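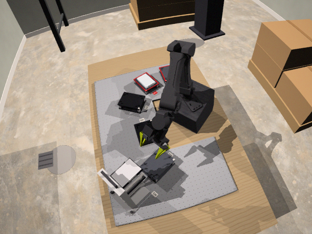 Quick one tonight, it's already late and the dishes are still in the sink.

So. Lentil soup. The red kind, with way too much lemon. I've made it four times this month and I'm not sick of it yet. Zubaida gave me the recipe years ago on the back of an envelope and I lost the envelope, so this is from memory plus some guessing.

One big onion, chopped, cooked slow in olive oil till it goes properly brown. Don't rush it. I rushed it last time and the whole pot tasted flat. Then garlic (four cloves, or five if they're puny), a spoon of cumin, a little tumeric, pinch of chili flakes. Stir till it smells good.

300 grams red lentils, rinsed. One carrot, grated -- I used to dice it but grated just melts in. Water to cover by a couple inches. Simmer 30 minutes, lid half on. Stir the bottom or it sticks.

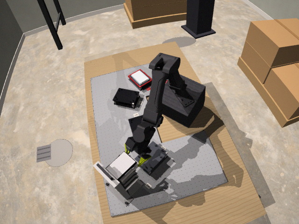 Gray board, pale wood, concrete floor.

Salt at the end. Juice of two lemons. Yes two. Elspeth says one is plenty and she is wrong.

Then the topping, which is really why I make it. Butter in a small pan, dried mint, a bit of paprika, let it foam for a few seconds and pour it right over the bowl. Careful, it spits. I've got a burn on my thumb from May that still shows.

Bread on the side. I had half a loaf of the sesame one left, toasted it hard and rubbed it with a cut clove of garlic. Junaid ate his with yogurt stirred in and said it was better that way. Might be. I'll try it tomorrow with the leftovers, if theres any left.

Freezes fine, by the way, minus the butter. It sets up thick like paste in the fridge so add a splash of water when you reheat it.

Oh and somebody asked in the comments about using green lentils. You can, but they take longer and stay lumpy. Different soup. Still good -- just give it another half hour and maybe skip the mint.

Ok, dishes.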